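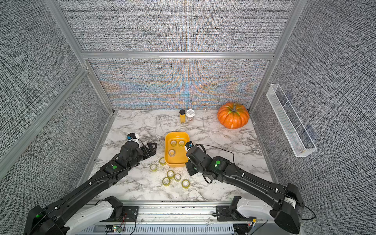

Wilczyńska

Bench notebook, May. Tape rolls into the tray, two arms

Started 15:10, after the controller update was finished. Today I compare the two finger sets again, the Fuslow fingers (long, straight) and the Bukeck fingers (shorter, with a softer pad). The task stays the same as last time: clear tape rolls from the marble top go into the yellow tray. Both arms are on, but I count only the rolls which one arm picks alone.

Settings: closing force at 200 in the Kernberg panel for both sets. I do not know what unit this is, the manual gives only a bar from low to high. Please do not change it before I write down the second table.

What I noticed with the Fuslow set. The best grasp is one finger inside the hole and one finger outside, pinching the wall of the roll. When I come from above with both fingers outside, the roll turns a little and then it jumps away. Lost 3 rolls like this in the first series, one of them went behind the jars at the back and I had to stop the arm to take it out. With the finger in the hole I had no loss in 15 tries. The approach must be slow, because the operator sees the hole only from the wrist camera and the picture comes late.
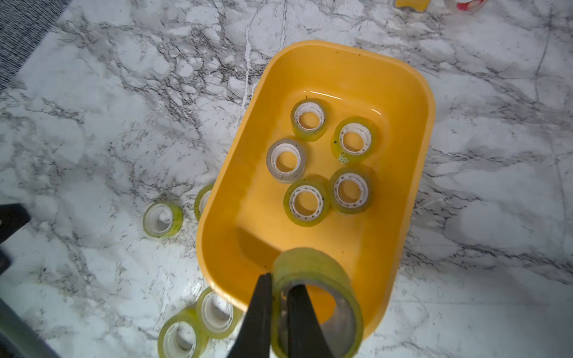 Wrist view, one finger through the roll, over the near end of the tub.

The wide roll is more easy to hold than the thin ones. It was not what I expected, I thought the weight would pull it out of the fingers. The thin rolls are difficult when they lie flat, there is not much height for the outside finger and it touches the table. I raised the lowest point of the path by 2 mm and then the touching stopped, but the grasp is shorter also.

Bukeck set: the pad is good on the outside of the roll, but the finger is thick and for the small holes it must be placed very exactly. Two times I pushed the roll along the table before the finger went in. Also the pad collects dust from the tabletop. I cleaned it with alcohol between the series, so please do the same if you repeat this, or the results are not comparable.

Cameras: the wrist camera is enough for the grasp. For placing I looked mostly at the fixed view, where the edge of the tray is easier to judge. On the right arm the cable makes a loop from the wrist along the upper link. I want to fix it with one more clip before the next long run.

Open points:
- same series with the tray turned, both finger sets
- ask Bukeck if they have a thinner finger with the same pad
- measure the delay of the wrist picture, before and after the controller update
- wipe the marble, there are crumbs near the loose rolls

Stopped at 17:40. Fuslow fingers are back on both arms.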